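Applying Two-Part Filler to Panel Dents

Issued by the Handulel Training Office, Flenville
Last reviewed January 11, 2021

Use this procedure for shallow dents in steel body panels. Trainees who have not completed the Thampi safety module must be supervised by Wayne Oakley or a person he has named.

1. Wash the panel, dry it and wipe it with degreaser.

2. Sand the dent to bare metal and feather the paint edge. Remove all dust - including dust in nearby seams.

3. Mix the filler and hardener in the ratio printed on the can. Stir until the color is even. Do not thin the mixture. 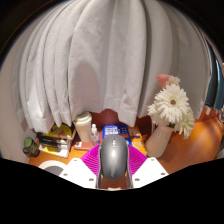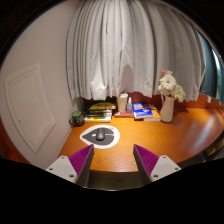
4. Apply a thin first coat with firm pressure, then build up in layers until the filler stands slightly above the panel. Let each layer cure fully.

5. Block sand to shape. Change to finer paper once the surface is level, and check it by hand from several directions.

6. Fill any pinholes, sand again and prime the same day.

Record the job on Form 381. Questions on this procedure go to Lakshmi Thomas at the Wuslow shop.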